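# How does a microchip get a lost pet home?

My cat Bednarek once went missing for 6 days. He's a big gray guy who is scared of the vacuum, and I was sure he'd be hiding under a porch close by. Nope! He turned up in Urkthorpe, two towns over, eating somebody's leftover tuna. A vet there waved a scanner over his shoulders, it beeped, and my phone rang before lunch.

So how did the scanner know to call me? Let's find out, because it's pretty neat (and a little weird).

## It's tiny

A pet microchip is about as big as a grain of rice. A vet uses a needle to slip it under the loose skin between the shoulders. It's quick, kind of like when you get a shot. Bednarek complained for a second and then asked for a treat.
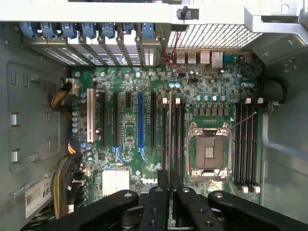 Lots of kids ask me if their dog has a computer inside. Not really! Think about the inside of a desktop computer, with a big green board, a metal case on both sides and a twisted red and black wire looping down to the board. A pet chip has no wires to plug in and no battery at all. It just sits there, fast asleep, for years and years.

## So what wakes it up?

The scanner does. It sends out radio waves, and the chip soaks up a tiny bit of that energy - enough to wake up and send back one long number. Then it goes right back to sleep.

That number is all it says. It doesn't know your dog's name or your street, and it can't show you where your dog is on a map. I wish it could! Those 6 days would have been a lot shorter.
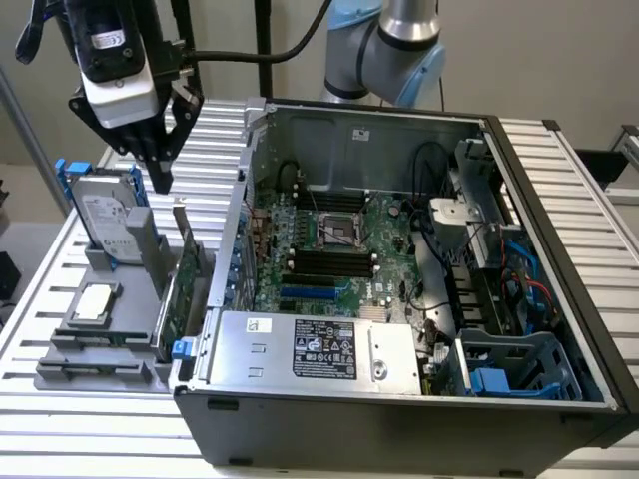
*A desktop computer with its side panel off. The motherboard is the green part.*

## Who has the name, then?

The number gets looked up in a list called a registry, and that's where your family's phone number is. My friend Anouk Visser works at a shelter, and she says the saddest beep is the one that leads to an old phone number. The chip works fine, but the call goes nowhere.

So here's a job for you. Ask a grown-up these 2 things tonight:

- Does our pet have a chip?
- Is our phone number on the list the right one?

If you've moved, or somebody got a new phone, it probably needs fixing. And keep the collar and tag on too - a neighbor can read a tag without any scanner.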